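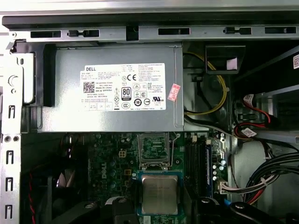
Cleaning the Inside of a Desktop Computer

A desktop that sits on the floor pulls in carpet fluff, pet hair and whatever the vacuum stirs up. Once a year is enough for a machine on a desk in a clean room. Twice a year is better if it lives on the floor or if there is a dog or a smoker in the house. The job takes most of an hour the first time and half that afterward.

What you need

A can of compressed air, or a small electric duster
A soft paintbrush, one inch wide, never used for paint
Cotton swabs
Rubbing alcohol, 90 percent or higher
A Phillips screwdriver, medium
A dry microfiber cloth
An egg carton or muffin tin for screws
Masking tape and a pen

Skip the household vacuum for the inside of the case. The plastic nozzle can build up static, and it will take a loose jumper or a small screw with it before you hear the rattle. Using it on the outside vents is fine.

Before you open it

Shut the computer down from the menu. Sleep mode doesn't count. When the lights are out, switch off the power strip, pull the power cord from the back, then unplug everything else. If you don't know which plug goes where, put a bit of masking tape on each cord and write on it. Hold the power button in for ten seconds with the cord out. This drains what is left in the board.

Carry the case to a table with good light. A garage or porch is best, as the dust will go everywhere. Lay down an old towel, put the case on its side with the removable panel facing up, and take the panel off. Most office towers have a latch, or one or two thumbscrews at the back. If the panel won't slide, look for a screw you missed before you pull harder.

Touch bare metal on the case frame with your hand before you touch anything else, and again each time you walk away and come back. A wrist strap is better if you own one.

Take a picture first

Use your phone. Get one shot of the whole inside and then a close one of each place where cables plug in. Drive cables are easy to knock loose with a sleeve or a brush. SATA cables are often red or blue and all look the same once they are off. If a cable has a paper tag on it, leave the tag where it is. If it doesn't, add tape and number it at both ends.

While you have the phone out, get a readable shot of the label on the power supply. You will want the model number and the wattage if you ever add a graphics card or have to order a replacement. Power supplies from the big makers don't always come in the standard size, so match the shape and the mounting points as well as the watts. The plugs can be different too.

Dusting

Start at the top and work down, so you aren't cleaning the same spot twice.

Hold the can upright and use short bursts from six inches away. A tilted can spits cold liquid. If that happens, stop and let it dry before going on.

Fans come first. Put a finger or a cotton swab against the hub so the blades can't spin while you blow. A fan driven by canned air turns faster than it was built to, and the bearing suffers.

Next is the heat sink, the block of metal fins over the processor. Dust mats up on the side nearest the fan. Loosen it with the brush, then blow through the fins from the opposite side. Leave the heat sink bolted down. Once it comes off, it needs fresh thermal paste.

Clean the power supply from the outside only. Blow through the vents in short bursts and leave it closed. The parts inside can hold a charge long after the cord is pulled, and nothing in there is worth fixing at home.

Brush the motherboard lightly, with the bristles flat. Don't scrub. For a sticky spot on bare metal or on a plastic bracket, use a swab with a little alcohol. Keep alcohol off labels, as it takes the print off the cheaper ones.

Slots and vents in the case walls catch more dust than they look like they would. Run a dry swab along each row. The front cover often snaps off as well, and the mesh behind it can be the worst part of the whole machine.

Checking cables

Press each connector straight in with a fingertip. You are feeling for one that moves. Flat cables should lie without a sharp fold. Any loose wire near a fan should be tucked back under its clip or tied with a twist tie (paper or plastic coated, no bare wire). Don't stretch a cable to make it look neat. A bit of slack does no harm.

Closing up

Count the screws in the egg carton against the holes. Shine a flashlight into the bottom of the case for anything that dropped. Slide the panel on, stand the case up, plug in the monitor and keyboard, and connect the power last.

If it won't start, or it starts with a beep or a blinking light, unplug it again and open it up. Nine times out of ten a memory stick or a cable got bumped. Compare with your photos, press everything in and try once more.

Where to put it afterward

Get the case off the carpet. A low shelf, a wood block or a rolling stand will do, as long as it's steady. Leave four inches behind it for air and keep curtains clear of the back. A closed desk cabinet is a poor place for a computer unless the rear is cut out.

Dust the outside vents when you dust the room. It makes the yearly cleaning shorter.

Last updated: June

Contact | Copyright Zislow Home Tips | Back to top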